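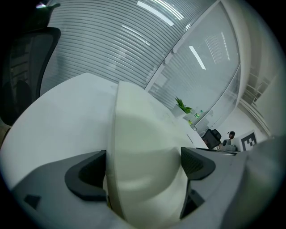 Re-caulking a tub: take the old bead out completely or go over it?

sirkka_h
15 July 2023
The caulk along the back wall of our tub has gone black in spots and is lifting at one corner. My brother-in-law says to clean it with bleach and run a new bead on top. The hardware store in Clemlow says strip it all. The tub is a 6 foot cast iron one, tile above. Who's right?

Raimo Mustonen
Strip it. New silicone doesn't bond to old silicone. I did the lazy version in our first apartment and it peeled off in one long piece that February.

tubsandtile79
Agree with Raimo. Plastic scraper, then a razor blade held flat for the film that stays behind. Wipe with rubbing alcohol and let it dry overnight before you put anything new down.

Vilja V
I'll disagree a little. If the old stuff is acrylic latex and still stuck tight, you can cut out the bad section and patch it. I did that at the Sondcombe house and it has held. A full strip is a lot of work for one corner.

Raimo Mustonen
She said black in spots along the whole back wall, so it isn't one corner.

Vilja V
Fair enough, I read it too fast. Still worth checking what it is first. Latex gets hard and you can usually dent it with a nail. Silicone stays rubbery.

sirkka_h
It's rubbery. So silicone, and I guess I'm stripping it. Do I need the caulk remover gel? The store wants $19 for it.

tubsandtile79
I never bother. A sharp blade does most of it. Change blades often.

Aatos Hirvonen
The gel helps if the bead is thick. Leave it on 2 hours, not the 20 minutes it says on mine. And fill the tub with water before you caulk - the weight opens the gap, and you leave it full until the new bead cures.

Raimo Mustonen
On cast iron I wouldn't bother filling it. It hardly moves. That's for acrylic and fiberglass tubs.

Aatos Hirvonen
Depends what the floor under it is doing. Ours is cast iron and it drops a bit. Water is cheap.

sirkka_h
Old house, bouncy floor, so I'll fill it. Going with 100% silicone in white. Thanks all, I'll start on the scraping tomorrow.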